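Shared Desk Layout for Short Work Sessions
Project report, Notburga Egger and Kobina Lamptey
Aug 21, 2024

1. Purpose

The project examined how a shared desk should be left at the end of a work session so that the next student can start without clearing it. The work was limited to one type of desk: a white top with storage under it. Chairs and lighting were not studied.

2. Method

Each trial began with the same set of items on the desk: a laptop, a notebook, a charger and two pens. The student worked for 20 minutes and then reset the desk from a printed card. We ran 11 trials with each of two cards. The Skaltley card listed the items in order of size. The Istavgate card listed them by where they belonged, starting with the drawer.

3. Results

Resets with the Istavgate card were faster in most trials. Students opened the drawer once and put all small items away together. With the Skaltley card, several students opened it twice, and the charger was left on the desk more often than any other item.

The laptop caused the most disagreement. Some students stood it on its side against the wall, where it slid when the desk was bumped. We changed the rule after the second trial: lid closed, laptop flat, nothing stacked on the lid.

4. Remaining work

The drawer lock was not used in any trial. If the desk is used by more than one class in September, key storage has to be added to the card. Cable routing also needs a separate test, as the charger was always unplugged before the reset.

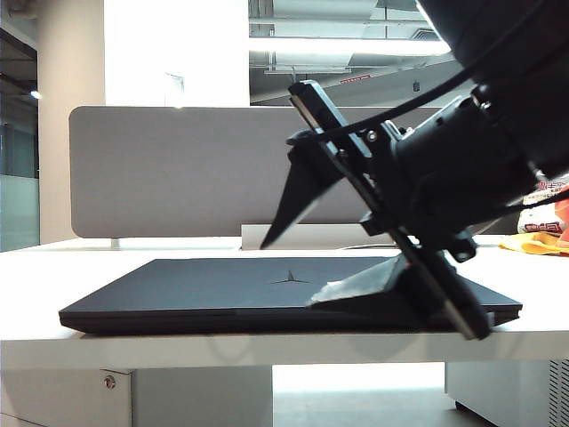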